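The long table comes back

By Anayeli Tovar

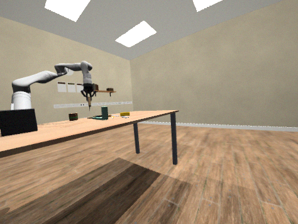 For most of the last century, a family that bought a table bought one that would seat everybody. Then houses got smaller, people took to eating on the sofa, and the big table went to the saleroom or the garage. Obeidat, a furniture dealer with a shop on the main street in Groltum, used to turn them away. Now the firm has a waiting list. Buyers want a long wooden table with a clear run of top, and they want it in a plain room, with beige walls and a plank floor and not much else competing for attention. The table does the work of a desk in the morning and a kitchen counter in the afternoon, and by evening somebody has to move the post so that people can eat.

Prices have followed. A farmhouse table that Obeidat sold for £68 at the back of the shop a few years ago would now go in the window, and it would not stay there long. Pine is still the cheapest. Oak and elm cost more, and elm is getting hard to find in wide boards. The dealers I spoke to all said the same thing about length, that customers measure the room and forget the chairs. You need space to push back and stand up, and a person should be able to walk behind you with a hot dish.

Old tables come with old problems. Central heating dries the boards and opens the joints. Drawers stick. Woodworm is less of a worry than people think, provided the holes are old and no fresh dust appears under them. At Fasero, a repair workshop in Bitberg, nearly 19 tables came through the door in May, and most of them needed new glue in the legs and very little else. The workshop advises against sanding. Once the old surface has gone it can't be put back, and what is underneath often looks pale and patchy for years. Soap, warm water and a thin coat of wax will deal with most kitchen grime.

My own table is too big for the room. It came from an aunt, it took four people to get it up the stairs, and two of the legs had to come off on the landing. There is an ink stain at one end and a burn at the other. I have thought about selling it, and every time I do, someone comes to stay and we need the seats.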